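Undura Living Room Tidying Set

README, last touched in May

Welcome! If you like laundry baskets, sofa cushions and the slow business of getting a living room back into shape before dinner, you have come to the right folder. Undura is a collection of short tidying episodes recorded in furnished homes, with written notes on what was picked up, where it went and how the room was set out when the episode began. I have been living with this material for months and I still enjoy opening a random episode to see where the socks ended up.

The set is put together by Jhosep Tello and Aksel Þorgeirsson, with room layouts by Skarphéðinn Toft. Questions about the notes go to Jhosep, questions about missing files go to Aksel.

What's in the folder

episodes/ has one subfolder per episode, named by home and running number
notes/ has the tidying notes, plain text, one file per episode
rooms/ has a floor sketch and an item list for each living room
words/ has the vocabulary list and its change log
splits/ has the train and test lists

There are 44 episodes in this release, from 4 homes. The test list holds 19 of them and we would love it if you left those alone until the end. Each home has its own character and you will learn to tell them apart quickly. Dulivside is the one with the deep couch that eats remote controls. Drarnulcombe has toys, so many toys, and a rug that slides.

How a tidying session goes

Most sessions start with the room in what we call the evening state: a throw half on the floor, clothes over the arm of a chair, a mug or two that should have gone back to the kitchen, magazines fanned out wherever somebody stopped reading. Skarphéðinn sets this up from a card so that the same mess can be laid out again later (his cards are in rooms/ and they are a delight, complete with little arrows for which way a sleeve should point).

Then the room gets put right. Clothes and towels go in the laundry basket. Soft toys have a bin of their own. Cushions go back on the couch, and paper goes in a pile on the low table, squared up or not. We do not ask for a hotel finish. A room counts as tidy when you could walk through it in the dark and sit down without landing on something.

Laundry takes up more of the set than anything else and it is my favorite part! A T-shirt never falls the same way twice. Sock pairs are split up on purpose in the later Drarnulcombe episodes, so please don't report the lonely ones as errors. Towels are noted as folded, draped or heaped, and "heaped" won by a mile.

The notes

A note file is written by a person after watching the episode through. It looks like this:

room: living room
start: evening
goal: clothes to basket, throw to couch
done: clothes yes, throw partly
remarks: throw left hanging over the arm, one sleeve outside the basket

The remarks line is free text and it's where the good stuff is. Sławomir Zawadzka wrote most of them and has a real gift for saying exactly how a blanket is lying. We fixed spelling and left everything else as it was.

"Partly" is used generously. If most of an item is where it belongs and the rest is dangling, that's partly. If it fell back out, that's no, even if it was in there for a moment.

Baskets, bins and the word problem

We went back and forth on what to call containers. In the first round of notes the same object could be a hamper, a basket, a tub or "the white thing," and searching was hopeless. The vocabulary list now has 28 nouns and we stick to them. Anything meant for dirty clothes is a laundry basket. Anything for toys is a bin. A box is only a box if it has straight sides and a lid. Older notes have been converted, and the original words are kept in the change log if you are curious.

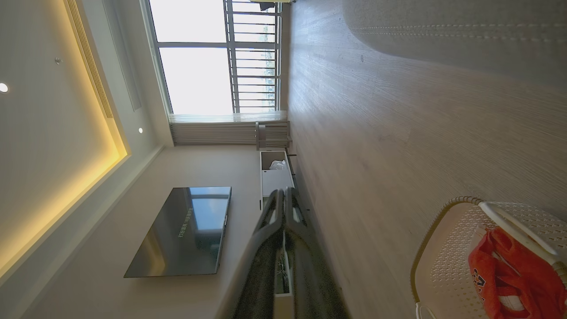 Baskets get moved between episodes, too. The floor sketch gives the usual spot for each home, and the note file gives the spot for that episode whenever it differs. If the two disagree, trust the note.

Light and time of day

Sessions were recorded whenever people were happy to have us, so you get bright midday windows as well as lamps and dusk. We didn't even this out. The light field in rooms/ says daylight, lamps or mixed, filled in by eye, and roughly a third of the entries say mixed.

Known gaps

Two Thygesen notes have no goal line.
The Dulivside floor sketch still shows the old side table.
Small items under furniture are often missing from the item lists.
"Throw" and "blanket" are still used for the same piece in one home. Villads Vestergaard is working through those.

Using it

Please use the set for research and teaching, and keep the notes together with the episodes they belong to. If you write better remarks for an episode, send them over! We add a second remarks line with your initials and keep the first one where it was. New evening-state cards are welcome as well, especially for craft supplies and board games, where we have almost nothing so far.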